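Comunidad > Música independiente > Convocatorias

Usamos cookies propias y de terceros para recordar tus preferencias. Aceptar | Configurar

Busco bandas y solistas para probar un método de promoción (participación pagada)

Publicado por Líga Jaunzems, 5/19/23

¡Hola! Soy Líga, llevo el sello Boketti y desde febrero ando dándole vueltas a una cosa: cómo consigue una banda pequeña que su newsletter la lea alguien más que su madre y el batería. Quiero hacerlo en serio, con gente real que tenga canciones a punto de salir, y para eso necesito participantes.

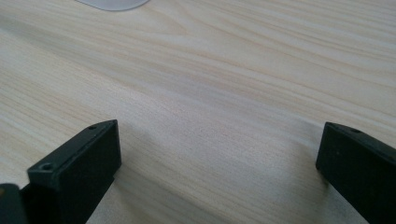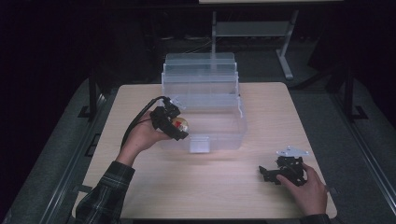
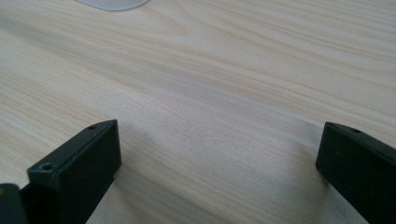
¿Hace falta tener ya una lista de correo?

Puedes apuntarte con cero suscriptores. De hecho me vienen genial un par de proyectos que partan de nada, porque la lista de Boketti tiene 3172 direcciones y cuando empecé con ella ya venía medio hecha, así que esa primera fase me la perdí.

Busco 20 proyectos en total, bandas o solistas, me da igual el género (sí, también metal, también música para dormir bebés, lo que sea). Lo que sí pido:

- que tengas al menos un tema terminado y sin publicar
- que las grabaciones sean tuyas o tengas permiso por escrito
- que puedas dedicarle un par de ratos a la semana durante 4 semanas
- que me dejes ver las estadísticas de tus envíos: aperturas, clics y bajas, también las bajas, que duelen pero enseñan mucho

La dinámica es sencilla. La primera semana montamos la página de registro y el correo de bienvenida. Luego vienen los envíos, uno por semana, y después de cada uno hacemos una videollamada en grupos pequeños para comentar qué ha pasado. Las llamadas de los solistas las lleva Rimantas Kairys, que ha girado muchísimo tocando solo y tiene más paciencia que yo. Las de las bandas me tocan a mí. Si tu herramienta de correo te da guerra, escribe a Valdis Paju, que se ocupa de lo técnico y contesta rápido (menos a la hora de comer).

Cada proyecto recibe 815 euros al terminar, por transferencia y con factura o recibo. Si sois cinco en la banda, el reparto es cosa vuestra, ¡ahí no me meto! Si lo dejas a mitad te pago la parte proporcional a las semanas hechas.

No te pido exclusividad, ni derechos, ni porcentaje de nada. Tus suscriptores son tuyos y yo no veo sus direcciones, solo los números. Al final escribiré una guía gratuita con los resultados y tú decides si sales con tu nombre o como "banda de pop, cuatro miembros".

Para apuntarte mándame un correo desde el formulario de contacto de Boketti con el asunto "Newsletter" y cuéntame quién eres, un enlace privado a la canción y en qué fecha te gustaría publicarla. No hace falta dossier de prensa. Prefiero tres líneas escritas por ti a un PDF con foto en blanco y negro. Respondo a todo el mundo, aunque tarde unos días.

Convocatorias recientes

- Droltier busca violonchelista para grabación de EP
- Ivars Mets: taller de mezcla en casa, plazas abiertas
- Sala Krūmiņa: se buscan teloneros
- Técnico de sonido para gira corta con Jerkero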